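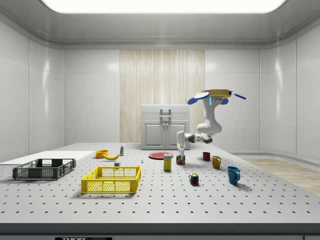
Setting Out a Worktop: Tips from the Tidy Table Study

By the Ollel Household Research Desk
March
Reading time: 6 minutes

Most advice on kitchen order is written for people with two hands and a good memory of where the tea towels are. The advice on this page comes from a different source. Over the winter, the Ollel Household Research Desk ran a simulated study in which a robot arm was asked to pick up ordinary items from a crowded table. The study compared layouts of the same goods, and the results were then read for anything of use to the householder.

The method was simple. Each trial began with a fixed set of household goods and one named item to be fetched. A trial was counted as clean if the item was lifted without any other item being touched. Each layout was run 100 times, and 659 layouts were generated in all. Readers who wish to repeat the exercise at home may do so with a tray, a kitchen timer and one hand kept behind the back.

Leave room above as well as beside

The arm in the study reached down from overhead. A person at a worktop does much the same when taking a tin from behind a row of mugs. Layouts with a clear space above the wanted item did better than those with a wide gap on either side of it and a shelf or tall bottle leaning over the top. Anything used daily should be kept where the hand can come straight down on it.

The Bruten layout, named after the test kitchen where it was first drawn up, keeps a gap of 6 cm around each small item and places the tallest goods at the back. It gave the highest share of clean trials among the plain layouts.

Check what the arm itself takes up

A common fault in early runs was that the planner allowed for the fingers and forgot the rest of the machine. The same happens at the sink, where an elbow does more damage than a hand. When deciding where to put glasses, move the whole arm through the reach slowly, sleeve included, before anything breakable is set down.
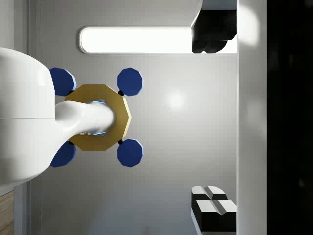
A gripper finger in front of the gold ring, with the four dark blue pads set around it.

Keep baskets at the front, and keep them low

Open-sided crates and baskets were placed near the front edge in a number of layouts. They caused little trouble there, provided that the goods behind them were not pushed up against the rim. Small items close behind a basket were the most often missed. If a basket must stand on the worktop, the strip directly behind it should be left for larger things, such as a fruit bowl.

Mugs should be set on a slant

The Aletti layout differs from the Bruten only in its treatment of mugs. These are set in a diagonal line running from the back of the table to the front, with no mug directly behind another. The change is a small one, but it was worth having: fewer neighbouring mugs were knocked. Handles may point whichever way suits the user. In a household with both left-handed and right-handed members, it is sensible to agree on this beforehand. 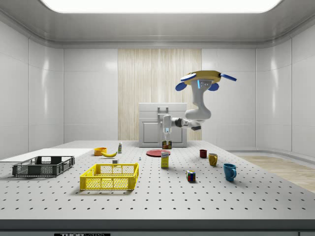
Small cartons and tins call for a little more care. They are light, they tip easily, and they tend to gather at the back of the table where the reach is longest. In the Thongsuk trials, which used the same goods with a shorter time limit of 15 seconds, upright cartons were the weakest group. Bringing them forward by one row helped. Laying them flat did not, as the fingers then had less to close on.

For the home, the advice is as follows.

Stand cartons with the narrow side facing you.
Do not stack tins on a flat plate.
Wipe the worktop before resetting it, and put the tall items back first.

Limits of the study

All trials were carried out in simulation. Surfaces were level and the goods were rigid. A damp worktop or a half-empty packet of flour will behave differently, and the layouts have yet to be tried with either. A second set of trials, dealing with drawers and lidded pans, is being prepared at Ollel.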